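4.2 Putting things away

I'll admit I went into this part of the work thinking tidying would be the easy one. We'd already had a go at folding (Section 4.1) and I was still sore about the towels, so slipping a flat thing into an open-topped organiser sounded like a holiday. It wasn't! Of the 86 chores in the Hovance list, the ones that start with something thin lying flat on a table gave us more grief than anything with a lid, a handle or a hinge.

The trouble is getting hold of the thing in the first place. You or I would slide a card to the edge of the table, or get a fingernail under it, and we'd do it without a thought. A two-fingered gripper has no fingernail, so it has to come at the card from the sides and hope it doesn't skate off. 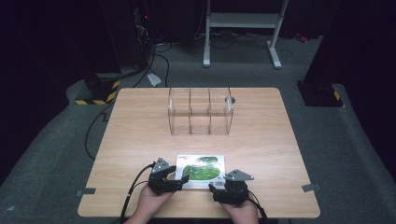

Figure 6. Flat-item task: a printed card on the table and a clear organiser with three compartments behind it, with a hand-held gripper on either side of the card.

Once the card is up, the second half begins, and I'd badly underrated that too. Clear acrylic is a pain for the cameras (the dividers come and go with the light), and the card has to be turned upright before it will drop into a slot. Our Bonwood policy, trained on 1,942 demonstrations done by hand, was quite happy with the turning and then posted the card straight into a divider. The Korletey baseline missed in a different way: it let go too early, every time we moved the organiser from its usual spot.

So can machines tidy a desk yet? My own answer is "sort of, if you leave the desk alone". With everything in its taped position, Bonwood did well enough that I'd let it near my post. Shift things by 2 cm and I'd rather do it myself, and I'm not a tidy person. We ran the same test at the Trosska workshop with flat packing slips, and the pattern held there as well. Section 4.3 looks at whether a softer fingertip helps with the first grab.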